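Brurncombe Home Cooking Project
Progress report, Apr 22, 2026

What a month! We packed 700 recipe boxes for families in Drarkville, and the Fikumholm classes are full. 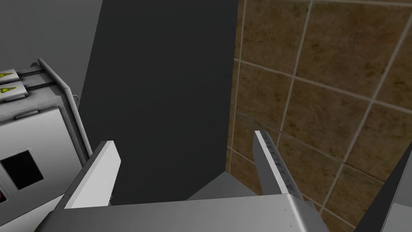 Dark gray panel, rendered view

Spending is on track – 1000 dollars of the 2000 went to food.

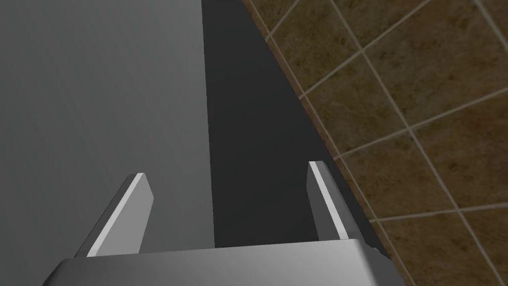

The other half pays for 10 more classes, and people keep asking for soup!
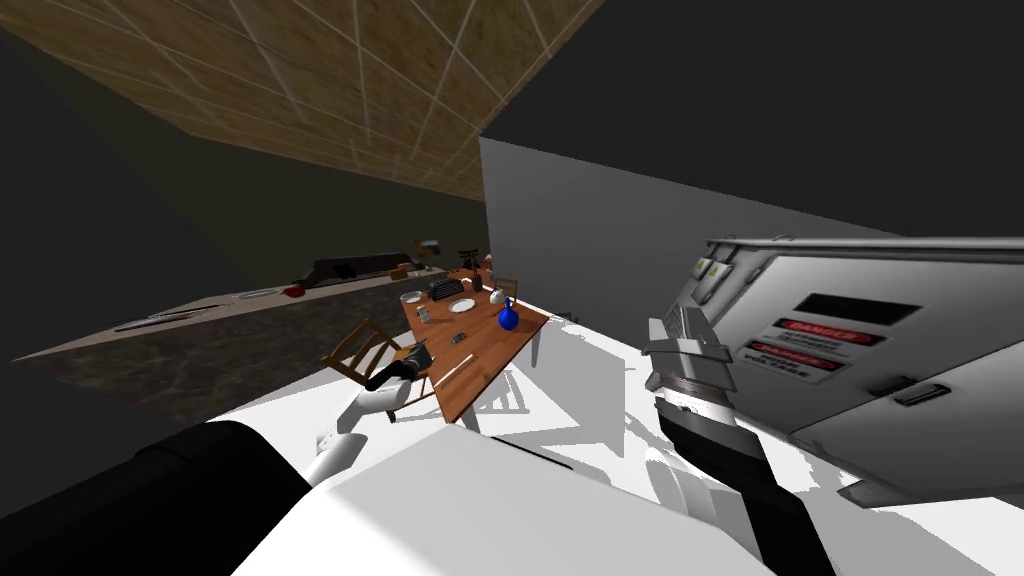 Long counter with a pale beige top

Next up: the bread course.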